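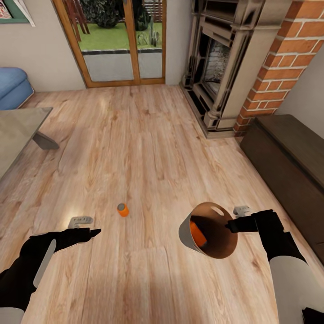 Plank floor running back to a glazed door.

Section 4: Oiling your boards with Troltach floor oil

I've done this in three houses now, so these are my steps plus the bits I got wrong!

1. Hoover twice, the second time along the seams. Then go over everything with a barely damp cloth and leave it overnight.

2. Stir the tin slowly (don't shake it, you'll get bubbles) and pour a little into a tray. I work in strips of 40 cm, always following the grain.

3. Start at the far side and work back towards the door you're leaving by. Yes, I once oiled myself into a corner.
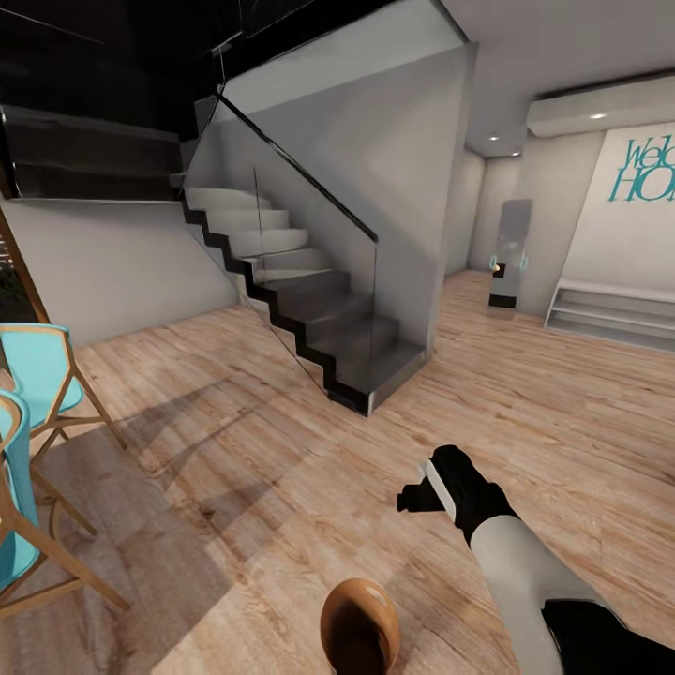

4. Wait about 20 minutes, then wipe off whatever is still sitting on top. Knots hold on to a fair bit, so give those an extra rub.

5. Keep off it for 7 hours, socks included, and put rugs back the next day.

Note: my neighbour Ilona Szabó swears by a second coat. I'd only bother in the hall, where the boards take a hammering.

Caution: oily rags can heat up and catch fire on their own. Lay them flat outside to dry, never scrunched up in the bin.

For scratches and water marks, go to Section 5.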